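# Cutting *Hekance*: the editor on fight coverage, frame counts and a late change of ending

*Hekance* runs 104 minutes and contains 13 fights. The film follows a ferry guard in an occupied river province who deserts after a massacre and is taken in by a hill garrison. Its editor spoke to us by phone in August, between the final mix and delivery of the theatrical master. He asked that we stay on process and leave the plot for other people.

The production company, Sekcombe, shot the fights in blocks, with two weeks of rehearsal before each one. By the end of the shoot the action material came to 904 setups. "That number includes pickups and inserts," he said. "The dialogue scenes were much lighter. A dialogue scene might have six setups. The granary fight had 176."

He cut the granary fight first, in the wrong order. The second unit's material arrived before the main unit's, so he had impacts and falls without the exchanges that led to them. He built a string of the falls with slugs between them and labeled each slug with its planned length in frames. When the main unit footage came in, most of the slugs turned out too short.

"The performers were doing phrases of seven or eight moves without a break," he said. "I had allowed for three. Once I saw the full phrases I threw out the string and started from the wide shots."

The wide shots became the basis for most of the action in the film. His method is to lay the widest usable take across the whole length of the fight, watch it with the sound off, and mark the points where he loses track of someone. Only those points get a cut on the first pass. He adds closer angles on the second pass, and checks screen direction on a third. The average shot in the granary fight lasts just under four seconds, long for the genre at present.
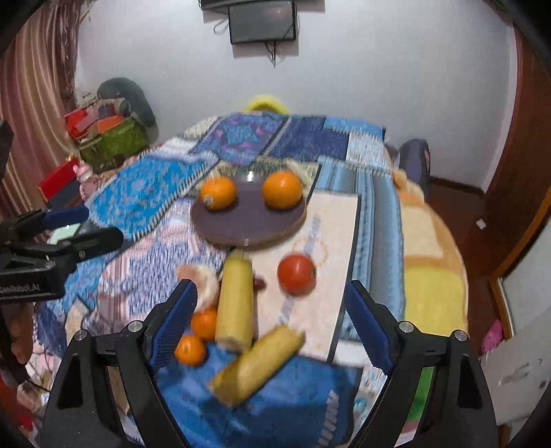
He does remove frames. On a punch, he takes out two or three between the extension of the arm and the reaction, provided the cut falls on a change of angle. He doesn't remove frames inside a continuous take. "You can see it in the cloth," he said. "The sleeve jumps. People may not know what they saw, but they look at the sleeve and miss the next move."

Speed changes were handled in camera where possible. The stunt team at Bramura asked for certain falls to be shot at 22 frames per second, and the camera department kept a log of every shot made that way. The log had errors. Two falls were listed at 22 and had been shot at 24, so in the first assembly they looked slow beside everything else. He found them by comparing the rate at which dust settled in adjacent shots.

Sound was the larger problem. The temp track used library hits, and after four months everyone had grown used to them. Chiriac, the post house that handled the mix, recorded new impacts using leather, wet rope and a sack of rice. The first reel with the new effects seemed weak to the director, and the editor agreed with him at the time. They played both versions in a larger room the next morning and kept the new one.

"The library hits all had the same low end," he said. "By the fifth fight your ear is tired. With the recorded ones you could tell a forearm from a shin."

The original ending had a duel on the ferry landing, 212 shots in the first assembly. A test audience followed it without trouble, but their attention dropped in the last third, according to the cards. The editor's view was that the fight repeated information: by that stage it was clear which man was faster, and the remaining exchanges confirmed it. He cut the duel by a third and moved a short scene at the garrison gate to a position after it. That scene had been shot for the second act. The coats didn't match, so it now plays mostly in close-up, with a new line recorded over the guard's back.

He was less settled on the training section, which he still considers too long by a minute. The director wanted the whole staff form in one take, and it stayed. "It's a good take," he said. "It stops the story. I raised it twice and then I left it alone."

For the next project he plans to ask for rehearsal video with timecode burned in, recorded from the intended camera position. On this film the rehearsals were recorded from whichever side of the room had space, and half of them were of no use for planning cuts. He has also asked that the frame rate be written on the slate.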